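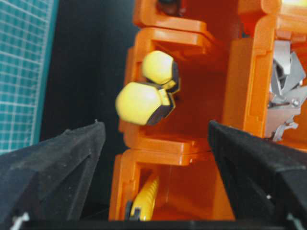
Entry 7, December. Gripper will not release after soft stop

Bench 2, wrist camera on, orange rack on the black base next to the cutting mat. Present: me (Wayne), Beril. Sayaka came in for the second half.

Task was the usual one, go into the central bay of the rack between the upper and middle ledges, close on a yellow part, back out. The two yellow domed parts were in there and the ribbed one was down in the lower compartment. We left the gray bracket cluster mounted in the right-hand column since taking it off means redoing the rack position.

What happened

First run in the morning went fine. On the second run the right finger tip came up too close under the gray pieces during the approach. Beril hit the soft stop on the pendant. Arm stopped. Fingers were part way closed at that point and nothing was in them.

She cleared the stop and I sent the open command from the Zumum console. Console said "open, done". Fingers did not open. Sent it again, same answer. Then I sent retract, and as the arm started back the fingers closed fully, fast. No command in the log for that. My hand was not in the rack but it had been a minute earlier, moving the lower yellow part, so this goes down as a safety item and not only a fault.

Hit the hard stop. Power off at the wall, tag on the plug.

What we checked

Finger screws, both sides. Tight.

Cable at the wrist. Wiggled it with power on and everybody back behind the tape. No dropouts in 300 seconds of logging.

Supply voltage. Normal.

Position reading. Opened the fingers by hand with power off, powered up, and the reading was off. It gave 1057 counts with the fingers held against the open stop, where the setup sheet says 2000. Power cycled, got 2000. Did a soft stop in mid close, cleared it, and got a wrong number again, not the same one.

So the zero is getting lost when the soft stop comes in during a close. The controller then thinks the fingers are already open, which explains why it answers "done" and does nothing. The sudden close on retract looks like the retract macro, because it has a "hold width" line in it that Raymonde put in for the Pelletier parts. With a bad zero, hold width means drive to a place well past where the fingers are. Sayaka read the macro with me and agrees on that much. She is less sure about why the zero goes in the first place. Her guess is the Skuseter driver update from last month, mine is that it was always like this and we never stopped in the middle of a close before. Could not settle it today.

Repeated the fault on purpose, rack pulled clear, nothing between the fingers. Got the bad zero on 7 tries. Fast close on retract every time with the hold line in. Took the hold line out, did the same thing again, fingers stayed where they were on retract. Reading still wrong.

Separate from all that, the approach itself was too far right. Tip path goes under the bracket cluster with nearly no room. I had taught that point with the old rack, and the column on this one comes further in. My mistake, should have retaught it when we swapped.

Until this is fixed

No hands in the rack or between the fingers after a soft stop, even if the console says open. Hard stop, wall power off, then reach in.

After any stop, power cycle the gripper and check it reads 2000 at the open stop before running.

Retract macro on bench 2 is now the version without hold width. Old one is saved in the same folder with OLD on the end. Please don't copy it back. If Pelletier parts need to run, use bench 1.

Slow speed for all approaches on this rack.

To do

Beril: roll back the Skuseter driver on the spare controller and repeat the mid-close stop. Same gripper if possible.

Me: reteach the approach, shift left, and write down the point this time. Also check whether bench 1 loses zero the same way. It has the older driver so it may answer Sayaka's question by itself.

Sayaka: write to Flallance about the gripper controller, send them the log and the two readings. Ask if there is a setting to refuse motion when zero is not valid.

Isabelle needs the near-miss form by tomorrow noon. I have started it, Beril has to add her part about the pendant.

4:40 pm. Tag still on the plug. Fingers left open by hand. Spare finger screws are in the drawer under bench 1, we are down to one packet.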